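Flurnimgate Returns Center
Progress report to Bangera, third period

Shoe handling on the returns line

This report covers the work from July through October. The funding went to two things: getting a gripper to handle returned shoes at the sorting tables, and retraining the staff who handle them now.

Staffing

There are 19 people on the returns floor, the same as at the last report. Seven have finished the Pivalcombe course and can stop, clear and restart a station on their own. The rest still call a lead over when something jams - this costs time, mostly on the evening shift.

The job has changed more than we expected. Sorters used to pick up each shoe, check the sole and box it. At the Gronon stations they now check and decide, and the lifting is left to the machine where it can manage it. Several people told us their wrists feel better. Several also said the shift feels longer when they are mostly watching, so we now rotate everyone off the stations after two hours. Pay grades have not been changed. The staff have asked about this twice and we owe them an answer before the next period.

Handling

Boots and stiff leather shoes are going well. Canvas shoes are slower. The uppers give when pressed, and laces get in the way of a clean hold. We now ask sorters to tuck laces in before a shoe goes on the table, which adds a step we had hoped to avoid.

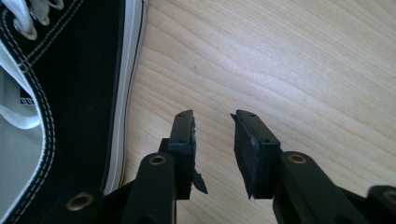 3 min read

The finger pads are the main wear item. On this pair both pads have ragged edges, and the right one is scuffed along the top with a sliver peeling at the tip. We had budgeted for 37 pads for the year and will need more. Sorters now look at the pads at the start of each shift and write down what they see.

Next period

- Train the evening shift first.
- Try a tougher pad material on one station.
- Settle the pay grade question with the floor staff.
- Report canvas shoes as a separate line in the throughput table.

Spending is within the agreed amount apart from pads.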